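# Small Boxes, Big Shelf: The Grenow Collection

We love a good box around here, and this one has been a favorite since July, when the shelf at Plidton got its first real sorting. Wood, a lid you can see through, little compartments inside — what more could anybody want?
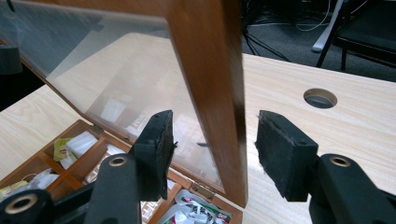

*Photo: Grenow Workroom / Dendura Picture Desk*

**The divided box, lid up.** Reddish-brown frame, smooth varnish, and a big clear panel set into the lid. The panel has picked up a soft film of smudges in one corner, and I like it all the better for that! Lift it and you get the grid, thin wooden partitions all the way.

It's listed as no. 1082 in our shelf book, under "Kaushik, divided," and it came to us in a mixed lot of 10. The others are lovely too (a couple of cigar boxes, a tall one for pencils), but this is the one people ask to open first.

A few notes for anyone who wants to sort along with us:

- Buttons go in by color, beads by size. We tried it the other way and spent a whole evening undoing it.
- The Plidton shelf holds up to 200 small things per box before the lid starts to complain.
- Wipe a clear panel with a dry cotton cloth, and go easy near the frame so the varnish stays nice.
- Leave one compartment free. Something odd always shows up — a key, a single cufflink, half a buckle.

The next batch is six sewing boxes from the Dendura sale, and two of them still have their paper labels. I can't wait to get those lids open!

Page updated Dec 26, 2024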